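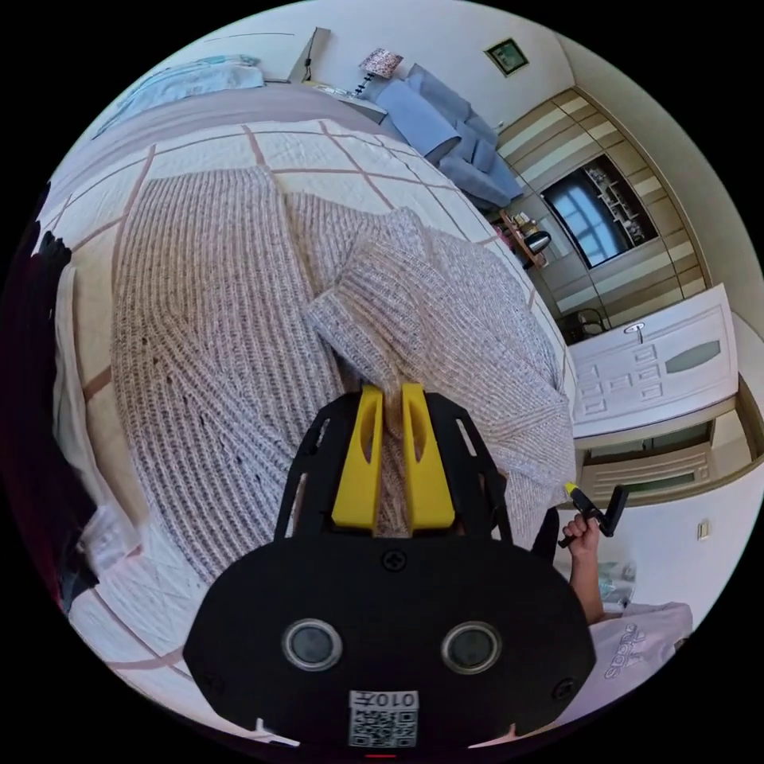 Sweater folding in a furnished bedroom, recorded with hand-held grippers.

About Zallaretti

Zallaretti records manipulation data for companies and labs that train robot policies. We supply demonstrations performed by people, using hand-held grippers, in rooms that are lived in or furnished as if they were. We do not build robots and we do not train models for sale. Our product is the recorded example, with its labels and its error report.

The company is based in Ridgeway. Recording takes place there and in Stakdale, in rented apartments and in homes whose residents have signed a site agreement.

What we record

Most of our work is household handling. Clothing accounts for the largest share: folding, turning sleeves right side out, stacking, placing on shelves. The rest is divided among kitchen items, bedding, desk clearing and small containers with lids.

Clothing is slow to collect and expensive to check. A rigid cup has one shape and a short list of useful grasps. A knit garment has a different shape every time it is put down, and two layers of the same fabric can look like one. A policy trained on a few neat starting positions tends to fail on the first crumpled sleeve. For this reason our clothing sets are specified by starting state as well as by task. A request for sweater folding is broken into starting states such as flat, one sleeve bunched, both sleeves under, and dropped from waist height. Each state has its own quota, and a set is not closed until every quota is met.

Fabric type is tracked separately. Ribbed knits, smooth jersey, denim and fleece are logged as different materials even when the garment and the motion are the same. Patterned bedding under a garment is also logged, as grid lines and stripes affect how well some vision models find an edge.

How a session runs

Each operator works from a task card. The card gives the task, the starting state, the allowed grasps and the end condition. It does not give a script for the hands. Operators choose their own path, and we want the variation.

A session goes in this order:

Site check. Lighting, window state and surface type are entered. Mail, screens showing personal information and family photographs are put away before recording starts.
Gripper check. Finger opening is measured at both ends of travel. Fingers with worn pads are replaced.
Calibration clip. The operator moves the gripper through a fixed pattern so that its path can be checked against the expected one.
Recording. One attempt is one file. Failed attempts are kept.
Reset. The object is returned to the starting state on the card. For clothing, the reset is done by hand with the grippers set down.

An operator may stop an attempt at any time. Stopped attempts are marked as stopped and given a reason code. They are not deleted at the site, and operators have no delete function.

Why we keep failures

Early on we discarded any attempt in which the garment slipped. The first outside audit of our data showed the effect: grasps in the set looked far more reliable than they were, and recovery motions were almost absent. We changed the rule in February of our second year. Slips, double grabs and missed edges now stay in, with the time of the error marked. Customers who want only clean attempts can filter them out in one step.

Labels and checks

Every file passes through Kekora, our in-house review tool. Kekora lines up the video with the gripper path and the finger opening, then flags files in which the three disagree. Common flags are a closed gripper with no contact, a jump in the path, and a clock offset between left and right hands.

Flagged files go to a person. Reviewers can accept, trim, relabel or reject, and each decision is stored with the file. A second reviewer repeats a share of the decisions without seeing the first result. If the two disagree too often on a task, we stop collecting that task and rewrite its card.

Labels are kept short. For each attempt we deliver the task, starting state, object type, material, hand or hands used, grasp times, result and error marks. Written descriptions of each step are available on request. They cost more and take longer.

Current size

Our household set holds 2000 hours of accepted recordings from 351 rooms. The clothing portion covers 1583 individual garments, each with its own record of material, size and condition. At full schedule, the two sites together complete almost 900 accepted attempts per day. These figures were last revised on Jul 19, 2026.

We report rooms as well as hours. An hour in a new room is worth more to most customers than an hour in a room already in the set, and a total in hours alone hides the difference. Garments are moved between rooms on a rotation so that a given sweater does not always appear on the same bed.

Operators

Operators are employees. They are paid by the hour and not by the attempt. We tried attempt-based pay during a short pilot and found that motions became faster and more alike within days. Hourly pay removed most of that effect.

Training takes one week. It covers gripper handling, task cards, resets and privacy rules. New operators record practice sets, which are reviewed but not delivered. Recording blocks last 40 minutes and are followed by a break, with a change of task at least twice per shift. Hand strain is the main physical complaint in this work. The grippers were made lighter once already and a further change to the trigger spring is being tested.

Privacy

Residents are told what is recorded, who may receive it and how to withdraw. A withdrawal removes the room from all future deliveries. Faces and readable documents are blurred before a file leaves Kekora. Audio is not recorded. Street addresses are held apart from the recordings and are never part of a delivery.

Working with us

New customers normally begin with a sample set, delivered in the same format as the full one. We ask for the gripper type on your robot, the camera placement and the tasks you intend to run. If our grippers differ from yours in finger length or opening, we will say so in writing before any order is placed. In some cases the data will not transfer well, and we would prefer to establish that on the sample.

Custom collections need a written task list and an end condition for each task. "Folded neatly" cannot be checked. "Sleeves inside the outline, hem within two inches of the collar" can.

Requests for samples, site agreements and operator openings are handled by the Ridgeway office. Visits to Stakdale are by appointment.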